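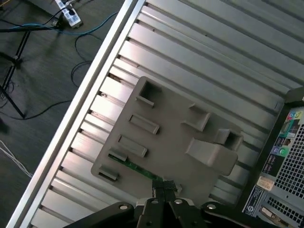

When an office replaces its desktop computers, the old machines seldom leave the building at once. They are moved to a storeroom, stacked beside surplus chairs, and left until the space is wanted for another purpose. At the municipal offices in Chisholm, that point was reached in August, when 607 retired towers were entered on the disposal register and a decision was required as to their future.

The work was awarded to Clirness, a refurbishing and parts-recovery firm with premises in the Skesside industrial park. Under its agreement with the municipality, machines suitable for further service are returned to working order and offered to libraries and community programs. The remainder are dismantled for parts. Both streams begin at the same bench, with the tower laid on its side and the cover removed.

The order of work depends on the model. Memory is ordinarily dealt with first, as modules are easily matched and readily reused. Expansion cards follow, then drives, which are subject to a separate procedure for the erasure of data. The main board is left in the case for as long as practicable, where it is better protected from knocks than on an open shelf. 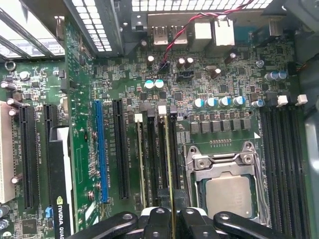
A green desktop main board in its case, with the processor socket at lower right and memory slots to either side.

The board is also where an inspector's judgment is most often exercised. Capacitors are checked for bulging or residue at the vents. The processor is not disturbed unless it is to be replaced, and the retention lever is never forced. Slot latches are opened fully before a module is lifted, a small discipline that prevents a good deal of breakage in older plastics. Dust is cleared with low-pressure air, and connectors are examined under a lamp for discolouration.

Sorting of the recovered pieces receives equal attention. Clirness formerly kept memory and small cards in deep plastic tubs, an arrangement that produced scratched contacts and long searches. The firm has since adopted the Bedonine system, a scheme of shallow trays and printed labels in which each part is recorded against the machine it came from. A full rack accommodates 3,000 small parts and occupies one wall of the Skesside premises.

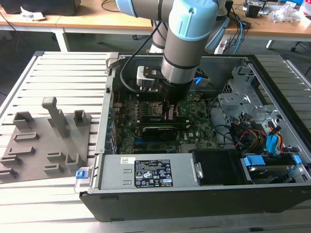

Not every reader of these pages has been persuaded that the effort is justified. Fadime Canpolat wrote to us that a ten-year-old tower draws more power than a modest new machine, and that a library accepting one ought to be told what it will cost to run before it signs for delivery. She added that she would sooner see the memory and drives put to use and the cases sent directly for metal.

Her point has been taken up in the revised agreement, dated 12/11/19. Each refurbished tower is now accompanied by a sheet stating its measured consumption at idle and under load, and machines above the agreed threshold are directed to parts recovery. The first consignment under these terms consisted of 200 towers, of which 30 were withdrawn and dismantled. 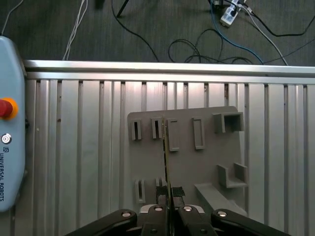 A thin, flat board held upright beside a grey parts plate on the slotted aluminum table.

Offices contemplating a similar program are advised to prepare their equipment before collection. Power cords should be bundled separately and asset tags left in place. Towers should travel upright, with covers fastened, and any machine known to be faulty should carry a written note of the fault. Keys for locking cases are frequently mislaid and should be sent in a labelled envelope.

Collections from the Chisholm storeroom continue by appointment through the municipal purchasing office.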